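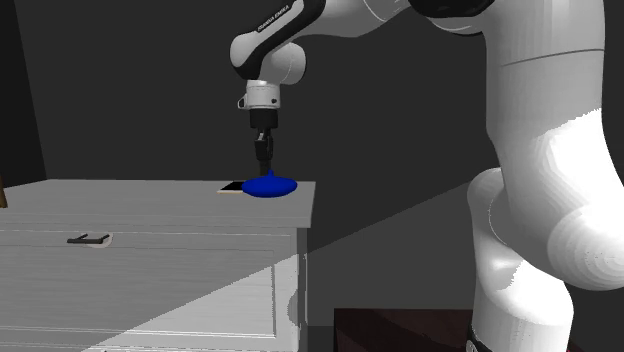

Blue lid-like object on the grey cabinet top.

Home | Listings | Agents | Support | Log in
2 min read

Brudwood Property Search: listing count wrong for Brarkby
Opened 20 March 2022
Status: fixed, monitoring

Problem: The Brarkby page shows 2,457 residential listings in the header, but paging through to the end gives only 1,665. Saved searches send alerts for homes that sold last May. Reported by two agencies, both using the Mamo feed.

Checked first: Browser cache cleared, same result. Logged out, same result. Map view and list view agree with each other, so the header figure is the odd one out. Neighbouring suburbs are fine.

Log:
- Re-ran the overnight import for Brarkby. No change to the header.
- Compared the Mamo feed against our database. Sold and withdrawn homes are flagged properly in the feed. Our import was reading the flag but leaving the old record in the count table.
- Found 37 listings with a blank status as well. These are vacant land entered without a zoning code. Sent back to the agencies to fill in.
- Cleared the count table and rebuilt it. Header now reads 1,665.
- Alerts still going out for sold homes. The alert job, Nadine, keeps its own copy of the listings and had to be rebuilt separately. Restarted after that finished. 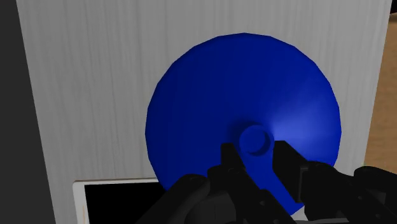 Do agents need to re-enter their Brarkby listings?
Current listings were left alone and can stay as they are. Only the vacant land entries with a blank status need editing: open the listing, choose a zoning code, then save.

Saved searches don't need to be set up again. Alerts already sent can't be recalled. Ticket stays open until the next two imports have run clean.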